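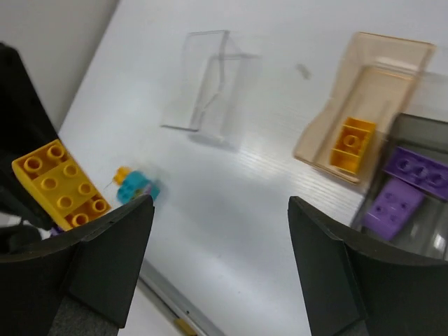
@pemleyporch

Spent my afternoon at the Tavier open day out in Norkdale and I have so much to say (sorry in advance, this is a thread). Most of the building was conveyor stuff, very shiny, very loud. I skipped half of it and parked myself at the toy brick table! Yellow in the amber tray, purple in the gray one. I could have watched for hours.

2/ They let us stand pretty close, 7 people at a time, and you had to leave your bag on a hook by the door. Kids got to go first, so I waited through 20 minutes of kids. Worth it. Look at the grip on this curvy purple one!

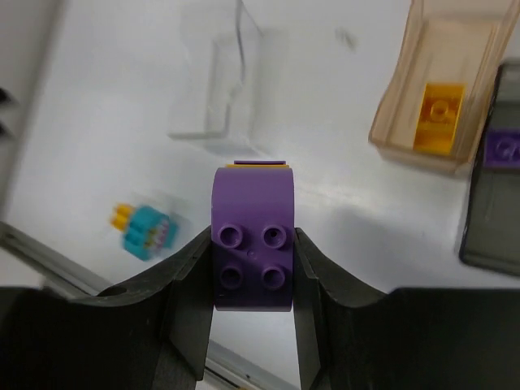 But can it do that with a brick it's never seen before, a woman next to me wanted to know, and the guide said come back in August and ask again. Big laugh from the whole group. I liked that answer a lot more than the brochure, which says "100% ready" on the front page.

3/ OK next part, more than one arm in on it. I was way too excited about a teal brick sitting on a purple one.

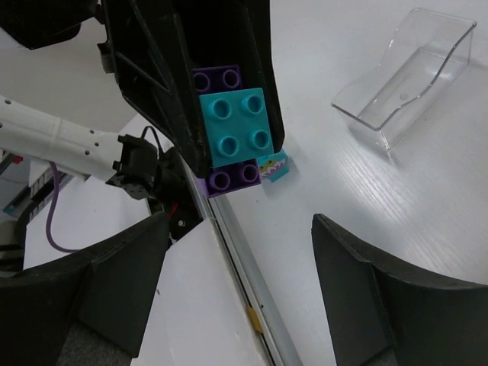
@pemleyporch

4/ I asked if the Ivanyshyn hall had the same setup and no, that side is all packing machines. Saw it for two minutes on the way to the coffee. The coffee was bad, the cookies were great, get the oat ones.
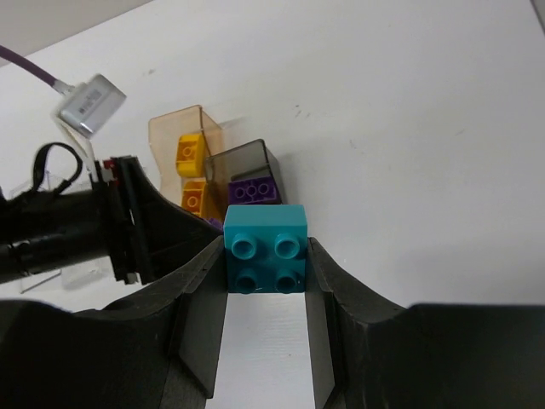
Teal 2x2 in the gripper, Tavier open day, Norkdale

5/ Parking is free behind the main building if anybody's going to the next one. Enter from the Pemley side, the front gate was a mess when I left.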